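## 4. How people talk about blue

I should own up that this was meant to be the short section. The plan was to ask shopkeepers and their customers what they called the colours of plain cloth, note the answers, and get on with the business of prices in Section 5. Then I spent a wet March in Drunum market listening to two people argue over whether a roll of cotton was royal or navy, and the short section grew.

### 4.1 Who was asked, and how

I handed out 1,000 answer cards across the two towns, Drunum and Etano, and got 993 back in a state I could read. (Four of the others had shopping lists on them, which I've kept for my own amusement.) Each card had a small square of cloth stapled to the top and one question underneath: what would you call this if you were asking for it over the counter? People could write as much or as little as they liked. Most wrote one or two words. One retired tailor in Etano filled both sides and asked for a second card, which he got.

There were 11 different squares in all, cut from rolls bought at Weerakoon, the draper's on the corner of the covered market. I chose Weerakoon because both towns shop there, so nobody could say that I'd brought in a cloth they'd never seen. The squares were given out at random, shuffled in a biscuit tin before each round, and I didn't tell anyone the name on the roll until they'd handed the card in.

### 4.2 What they said

The reds and greens behaved. People in both towns used much the same words for them, and where they differed it was mostly a matter of fondness for food names (cherry, pea, tomato soup). The blues were a mess, and I mean that happily. Drunum people liked to reach for a uniform: school blue, police blue, bus driver's blue. Etano people, who live nearer the water, were far more likely to give me a plain word with a push on the front of it, such as "proper blue" or "blue blue". I had expected "royal blue" to win everywhere, as it's the name the shops use, and it came second in Drunum and a poor third in Etano.

Age mattered less than I'd guessed. What did matter was whether someone sewed. People who made their own clothes or curtains used the shop's name much more often, and they were also the ones who fussed over finish – they wanted to know if I meant the colour flat on the table or the colour in the fold.

### 4.3 Flat cloth and folded cloth

That last point deserves a bit more room, as it changed how I ran the second round. A small square on a card has no folds to speak of. Spread a big piece out and you've got creases, paler patches and darker bits all at once, and people quite reasonably start naming more than one colour. White things laid on top seem to sharpen the matter too, going by the remarks I was given. Several people told me a blue looked "bluer" next to white, and one told me it looked cheaper.
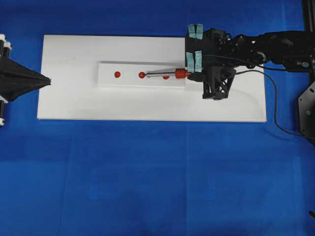 **Figure 3.** Royal blue cloth with faint creases and lighter patches; the large board and the narrower block on it are both white.

For the second round I therefore dropped the cards and asked people about whole lengths, spread out in the back room of the Tokard café with the overhead lights on. The uniform names nearly vanished. In their place I got pairs: "royal going on navy", "bright with a dull bit", and my favourite, "blue, but it's been somewhere". Etano speakers still liked their doubled words, though they now tended to save them for the brightest part of the cloth.

I don't want to make too much of this. The second round was a good deal smaller, the café is warm and sells excellent buns, and people who stay to chat about fabric may well be the sort who'd give longer answers anyway. Still, anyone planning to collect colour words with tiny samples might think about trying a big piece as well. The full list of names, spelling mistakes left in, is in Appendix B, and the prices that went with them are taken up in the next section.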